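[Clatden-robotics] Re: marker on the second gripper 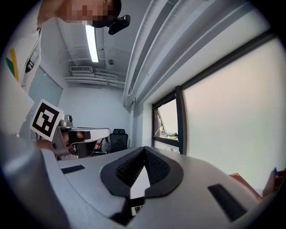 The second gripper with its marker card on, seen from the other one. April session.

Treasa,

Answers to your questions are below, in the order you asked them. Your message is quoted at the bottom for those who missed it.

The marker stays on the card for now. I know the plan was to glue it straight to the housing, but the card can be swapped when a corner gets bent, and we have bent two already. If you print new ones, print at 100 percent and turn off "fit to page" in the dialog. The last batch came out of the library printer slightly small and the pose estimates were off by the same ratio. Leave the white margin on. The detector needs it around the black border and it fails without any warning if you trim too close.

On holding it: grip from below, near the handle, and keep your fingers off the front. Keep the marker tilted toward the other gripper's camera. Most of the dropouts in Karnico's recordings are at the ends of long reaches, where the marker goes nearly edge-on. Slower helps a bit. Turning the wrist helps more.

The competition rules (Rirero, section on demonstrations) ask for 152 accepted runs per team. A run is accepted if the marker is tracked from start to finish with no gap longer than 30 frames. I misread this at the meeting and said the limit was per minute. It is per gap, so some of the runs we threw out may be fine. Please don't delete anything else until I have gone through the folder again.

The Eichhorn script does run on the lab machine now. You have to start it from the project folder or it can't find the calibration file. If it prints "no intrinsics" then you are in the wrong folder. I will fix the path when I have time, or someone else can, it is one line near the top.

Blinds: keep the one on the big window down while recording. With it up, the exposure jumps whenever the camera swings that way and the marker washes out. The small window can be open.

I still need somebody for the 4 p.m. slot. It takes two people, one per gripper, and you should have done the short training first.

Abílio Simões

Treasa Fahy wrote:
> Hi all,
>
> Before I print more markers, can someone tell me if we are keeping the card or gluing them on? Also what size, the file doesn't say.
>
> Is there a right way to hold the second gripper? Mine loses tracking a lot and other people's doesn't seem to.
>
> How many runs do we need in total, and what counts as a bad one? I got different answers from different people.
>
> Last thing, does the Eichhorn script work on the lab machine yet, and does it matter what we do with the blinds?
>
> Thanks
> Treasa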